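Flultside Residents' Services
Home > Your Residence > Repairs and Decorating > Painting a Room in a Dark Color

How to Paint a Room in a Dark Color

Last reviewed: Oct 25, 2019
Page contact: Ivana Leiva, Decorating Permissions

This page is for residents who have been given written permission to paint one or more rooms in a color outside the standard range. It covers deep reds, dark greens, navy, charcoal and dark brown. Residents who wish to use a color from the standard range should follow the general painting page.

Permission must be in hand before any paint is bought. The decorating rules are set out on page 82 of the Residents' Handbook. Kitchens, bathrooms and shared hallways are not covered by a dark color permission and must remain in the standard range.

Before you begin

Read the permission letter in full. It names the rooms that may be painted and states whether the ceiling and trim are included. In most cases they are not. If the letter does not mention the ceiling, the ceiling stays white.

You will need:

Gray-tinted primer
Wall paint in the approved color
A 2-inch angled brush
A roller frame with two medium-nap covers
A roller tray and liners
100-grit sandpaper and a sanding block
Filler and a filling knife
Painter's tape
Drop cloths
A stepladder in good condition

Residents may borrow ladders, drop cloths and roller frames from the Domínguez Building front desk. Brushes and roller covers are not lent.

Choosing the color

A small paint card gives a poor idea of a dark color. Paint a sample on a sheet of heavy white paper and tape the sheet to the wall. Look at it in the morning, in the middle of the day, and in the evening with the lamps on. Move it to the wall opposite the window and look again. Reds in particular may seem brown in weak light and much brighter under a warm bulb.

Consider the large pieces that will remain in the room. A sofa or bed that looked neutral against white may look quite different against a strong background. Pale items will stand out sharply, and black or dark items will tend to merge with the wall in the evening. If possible, hold a cushion or a drawer front beside the sample sheet before making a decision.
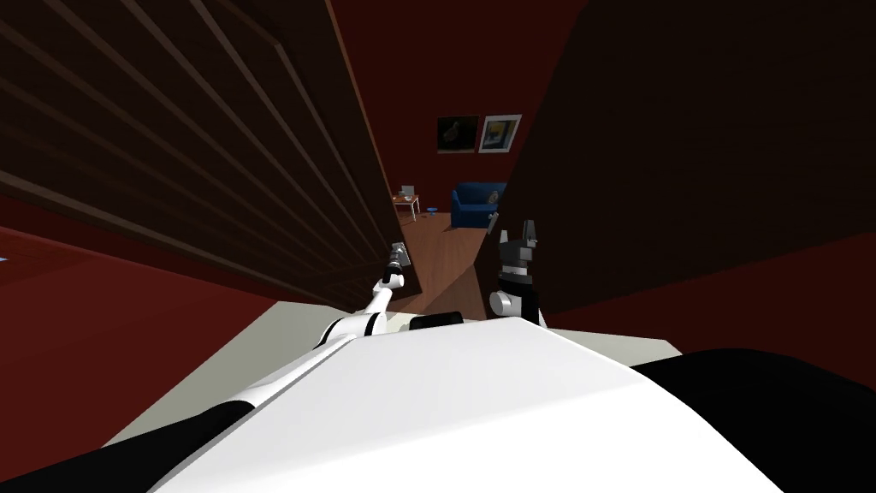 Dark red walls with white and black in the foreground.

The finish matters as much as the color. Flat paint hides dents and uneven plaster but marks easily. Eggshell may be wiped with a damp cloth and is the finish the office suggests for bedrooms and living rooms. Satin and gloss finishes are not approved for dark walls, as they show every roller line.

Preparing the walls

1. Move furniture to the center of the room and cover it. Leave enough space to place the ladder flat on the floor at every point along the wall. Do not block the door.

2. Remove picture hooks, nails and outlet covers. Turn off the power to the room at the panel before removing outlet covers, and keep it off until they are back in place. Residents who are not sure which breaker serves the room should ask the front desk.

3. Wash the walls with warm water and a little dish soap, starting at the bottom and working up. Rinse with clean water. Allow the walls to dry fully.

4. Fill holes and cracks. Press the filler in firmly and leave it slightly proud of the surface. Deep holes should be filled in two stages.

5. Sand the filled areas until they cannot be felt with the palm of the hand. Wipe away the dust with a barely damp cloth. Hold a lamp close to the wall and look along it; ridges that are hidden in daylight will show up as shadows and should be sanded again.

6. Tape the edge of the ceiling, the baseboards and the window trim. Run a clean filling knife along the tape to seal it.

In the Menero and Wundamar Buildings, some inner walls are finished in lime plaster. Do not sand these walls. Report any damage to the repairs desk and wait for a visit before going further.

Applying the primer

White primer is a common cause of poor results. It shows through dark paint as a pale haze, and more coats are then needed to cover it. Ask the paint store to tint the primer to a medium gray. For most reds, a medium gray gives good cover; the maker's color chart may suggest a particular shade, and that advice should be followed.

Cut in along the edges with the brush, then roll the open wall. One coat is normally enough. Leave it for the time stated on the can. Where a filled patch looks dull against the rest of the wall, prime the patch a second time.

Applying the color

1. Pour all of the cans into one large clean bucket and stir. Color can vary slightly from can to can, and on a dark wall the change will be visible.

2. Cut in one wall only. Dark paint that dries at the edges before the wall is rolled will leave a darker border, sometimes called picture framing.

3. Load the roller evenly and work from one side of the wall to the other in full-height strips. Overlap each strip while the paint is still wet. Finish every strip with a light downward stroke from ceiling to baseboard.

4. Complete the wall before taking a break. If you must stop, stop at a corner.

5. Leave the first coat to dry for the full time given on the can, then apply the second. The first coat will look patchy. Do not touch up thin areas between coats.

6. Examine the wall in daylight once the second coat is dry. Deep reds and some yellows often call for a third coat.

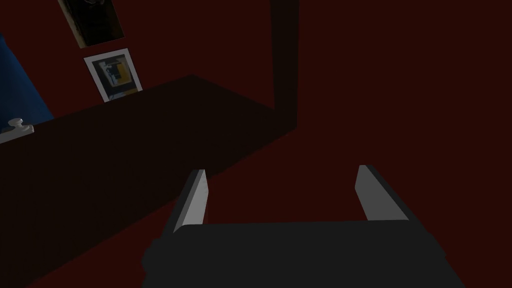

Pale gray and charcoal tones against deep red.

Removing the tape

Pull the tape away slowly, back on itself, while the final coat is still slightly soft. If the paint has already hardened, score the edge lightly with a utility knife first. Small bleeds onto a white ceiling can be covered with ceiling paint and a fine brush the next day.

After painting

Keep windows open while the paint dries. Do not push furniture against the walls for two weeks, and do not wash them for four. Dark paint may be dry to the touch long before it has hardened.

Keep the leftover paint in a sealed jar with the color name and the room written on the lid. Scuffs on a dark wall are best dabbed with a small piece of sponge. A brush tends to leave a shiny mark.

Paint must not be poured down sinks or outdoor drains. Closed cans may be left at the collection point behind the Domínguez Building.

Moving out

A resident who has painted in a dark color must return the room to the standard range before the keys are handed back, unless the permission letter says otherwise. Cover the dark color with a stain-blocking primer and two coats of standard white. Residents leaving in June should allow extra time, as ladders are in heavy demand.

Related pages

Asking for decorating permission
Painting in the standard range
Borrowing tools from the front desk
Reporting damaged plaster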